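Dye notebook, madder again
07/12/2019 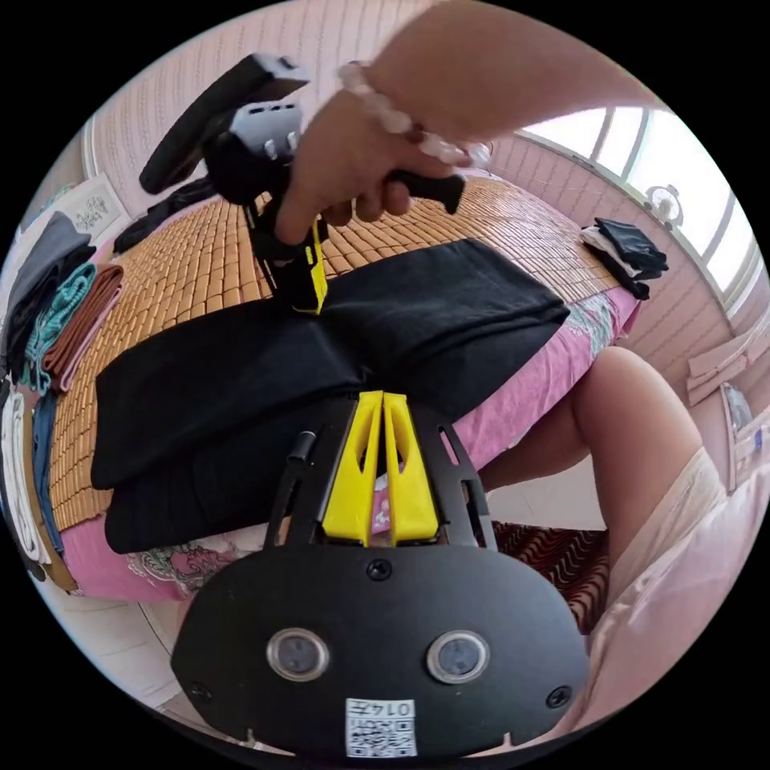 OK so I finally got back to the madder root after two weeks of doing nothing but invoices, and I want to get this down while my hands are still orange. Bhavana, if you're reading this on Monday, the jar on the left of the sink is yours, please don't pour it out!

Started with 274 g of wool, the Trulwood two-ply, weighed dry. It had been scoured already but I did it again anyway (the last batch of this yarn had some kind of spinning oil in it and came out blotchy, see Odair's grumpy note a few pages back). Second scour water was pale yellow, so I'm glad I bothered.

Mordant was alum at 18 percent of the dry weight, plus a pinch of cream of tartar. I brought it up slowly, held it at a bare simmer for an hour and then let it sit in the pot with the lid on overnight. Our old notes say 20 percent but I've been creeping it down and so far I can't see a difference in the color.

Madder is from the Rastport bag, the coarse chopped stuff. I soaked it overnight too, then threw out the first soak water, which takes off a lot of the yellow and brown. Same weight of root as wool. I tied it up in a piece of old curtain, and of course the knot came undone at the worst moment and I've been picking bits of root out of the skeins all afternoon. Next time a proper drawstring bag, I mean it.

Temperature is the thing I wanted to watch. I kept the bath under 160 F the whole way, and that meant standing there with the thermometer and turning the burner off and on like a crazy person, because the Zastora hot plate has two settings as far as I can tell, cold and volcano. It got away from me once, for a couple of minutes, while I was on the phone with Tsoukalas about the order. I don't think it hurt anything but I'm writing it down.

Pulled the first skein at 30 minutes: salmon, pretty, a bit thin. Second one at an hour: more of a brick. Left the rest in to cool with the heat off, and those are the ones I'm excited about, a real tomato red with hardly any brown in it. Of course wet yarn always looks darker so I'm not calling it until they're dry.

Tried a spoonful of chalk in the leftover bath with a sample length of the same wool. It went redder almost right away! Our water here is so soft that I should probably be adding chalk from the start. Odair said this back in September and I ignored him. Sorry, Odair.

Exhaust bath is saved in the lidded bucket. There's still a lot of color in it and I'd like to run the silk scraps through, maybe the linen too, though linen needs the tannin first and we're out of oak gall. Somebody put it on the list please.

To do: wash test on all three reds, tape half of each sample in the window for the light test, label the skeins BEFORE they get mixed up this time, scrub the big pot. Also buy a thermometer that clips to the side.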